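Secondhand Furniture in Dernport: Why People Buy Used
Cyprian Wróbel and Zofia Wilczyńska
February 23, 2022

3. Results

We put the survey in both branches of the Golus store and left it open through November. In that month the two branches sold 2,934 items, and 843 of them were tables of some kind. Price was the most common reason for buying used. The second was that people wanted solid wood and could not find it new at a price they could pay. 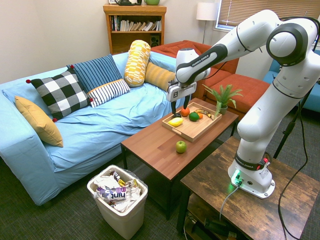 Figure 4. Wooden coffee table with a tray on top.

Coffee tables stayed in the store for less time than dining tables. Staff at the Bednarek Street branch told us that buyers often carry them home the same day, while a dining table needs a van. Delivery costs extra and has to be booked.

Our numbers have one gap. The store changed its price tags partway through the month, so 2,783 items have a full record and the rest have no arrival date. We left those out of the part on time in store.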